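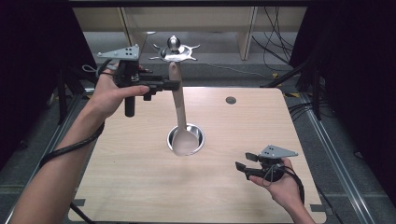

Round stainless-steel bowl set flush in the tabletop, long spoon.

July, notebook entry, Pinaditz bench

Hard water and dishwashing soap, continued from the last entry. Question is still how much of the scale on the Rustad kettles comes from the tap and how much from the rinse step.

Tap water at the Gosten site tested at 248 mg/L as calcium carbonate. Same strip lot as before, then titrated to check. Titration agreed with the strip within one color step. The strips read high if left past the time on the tube, so the first reading from this morning is struck out.

Procedure: 1000 mL tap water in each kettle, brought to a boil, held, left to cool with the lid off. Poured off through filter paper. Paper dried and weighed. 3 kettles per batch. Kettle 2 has the old heating plate and takes longer to boil, so its hold time was counted from the boil and not from switch-on.

Scale formed as a ring at the water line first, then on the plate. The floor of the kettle stayed nearly clean until the second boil. Loose flakes came off kettle 1 when it was tipped. These were caught on the paper and are included in its weight.

Descaling: citric acid, 100 g per liter, cold. Fizzing stopped before lunch. Kettles 1 and 3 clean to the eye. Kettle 2 kept a gray patch near the spout that did not respond to a second dose. Probably not carbonate. Could be silicate, or damage to the finish. Set aside, do not use for weighed runs.

Rinse step: the Dimport soap leaves a film if the rinse is cold. The film dries white and was mistaken for scale in the first batch, which means those weights are too high. They are kept in the table but marked. A drop of acid tells the two apart: scale fizzes, film does not.

Balance drifted during the afternoon weighings. Re-zeroed before each paper. Window was open.

To do:
Repeat the batch with filtered water.
Order filter paper, same grade.
Boil the blank in glass, no metal.
Label the acid bottle with the strength. The old label has washed off.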